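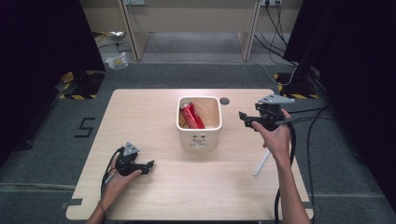
Red can, square white dish with a face on it, wood-top table with the round hole.

Kamala Iyengar @kamala_iyengar
Going to do a short thread on the white dish, for the people who asked what it is and where it should live. 1/11

2/ It's ceramic, square, rounded corners, thick rim. Two dots for eyes and a simple mouth on the front. I bought it at a housewares shop in Irivby last December and have not seen another one there since. No maker's name on the bottom of mine.

3/ It was sold as a baking dish. I have baked in it once. It holds enough for one person and the corners are easy to scrape out, but the thick rim means it takes a while to heat through. I went back to my metal pan.

4/ What it does well is hold one thing. A can goes in at a slant and leans against the side. You can still see what it is and pick it up by the top end. If you stand a can straight up on a table with people reaching across it, sooner or later it goes over.

5/ Full cans only roll so far. Empties are the problem. They weigh nothing and a sleeve will catch them. Put the empty in the dish and it stays there until somebody takes it to the recycling. Same for a pack of gum or a roll of tape, though tape doesn't lean as nicely.

6/ About that hole in the table. It's toward the back, near where the dish sits, and I take it to be for cables. Small things find it. I have lost a pen cap and two paper clips down one like it at home. The dish is a good place for anything narrow enough to drop through.

7/ Someone asked if the hole can be covered. Yes, hardware stores sell plastic caps for them. Measure across the opening before you go. I got mine wrong the first time and the cap fell straight through to the floor. Gray carpet, gray cap, took me a while.

8/ On the tabletop: pale wood tops like this show red drips more than dark ones do, and a can left on its side will find a way to drip. Wipe with a damp cloth, then a dry one. I don't use spray on mine. It left a dull patch near one corner and I have never gotten that out.

9/ The bottom of the dish matters more than the top. Unglazed ceramic can scratch a finish if you push it instead of lifting it. Turn yours over and run a finger around the edge. If it feels like fine sandpaper, stick on four small felt pads -- the kind for chair legs, cut down. I replace mine when they start to slide.

10/ Washing. Sticky soda goes into the corners and dries there. Fill it with warm water and dish soap, leave it while you do the rest, then use a soft brush. I keep mine out of the dishwasher on account of the printed face. I had a mug from Valodside with a bird on it and the bird was gone by spring.

11/ Which way should the face point? Toward whoever sits down, in my opinion. My sister turns hers to the wall when she is working. The dish is the same on all four sides apart from the face, so it makes no difference to the can.

Adding a couple of answers here so they're in one place.

To the person who asked about size: I don't have it in front of me tonight. One can fits with room for it to lean. I'll measure the inside tomorrow and post it.

To the person who asked about two cans: I tried it at home. They knock together every time you touch one, and the second one ends up sitting on the rim. Use a tray.

No, I'm not selling mine. If the shop in Irivby gets more I'll post it here.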